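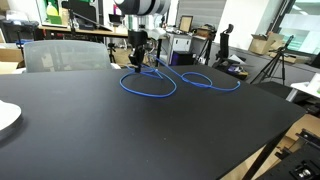 Reda Chraibi

4.3 Comparing Grippers on a Flexible Cable

This section applies to operators who have completed the mounting procedure in 4.2 and wish to compare the Jelwood two-finger gripper with the Hurov wide-jaw unit. The test object is a blue cable laid on the black tabletop. Revised Jul 5, 2026.

Before starting, confirm that the Estitum controller is in manual mode and that all persons are outside the marked area.

1. Lay the cable on the tabletop in two loose loops. Do not pull it straight or tie it.

2. Select profile 31 on the controller. This profile limits arm speed to 250 mm per second.

3. Lower the gripper over the upper part of the left loop with the fingers pointing at the tabletop.

4. Close the fingers and raise the arm 90 mm. Wait for the position light to turn steady.

5. Record whether the cable stayed between the fingers, slid through them, or fell.

Note: A lift counts as complete only when the section between the fingers is clear of the tabletop. The remainder of the cable may stay on the surface.

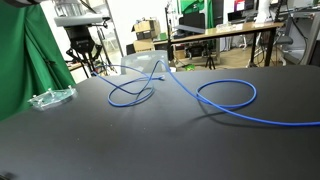

6. Open the fingers, retract the arm, and leave the cable as it lies. The next attempt begins from that shape, and loops that cross over one another are to be expected. Rearrange the cable only if part of it hangs over the side of the table.

7. Repeat steps 3 to 6 until the session counter stops, then change the gripper as described in 4.2 and run the same profile again.

Caution: Never hold the cable by hand while the fingers are closed. A loop can tighten without warning.

Caution: Do not raise the grip force above the value stored in the profile. Excess force may damage the cable jacket - replace any cable that shows a flattened section.

Results are saved under the gripper name and may be set beside the Van Hecke reference set, which contains 2,443 lifts. Compare slid and fallen lifts separately. The finger pads should be inspected before each new session and replaced as a pair.

For camera alignment, see 4.4.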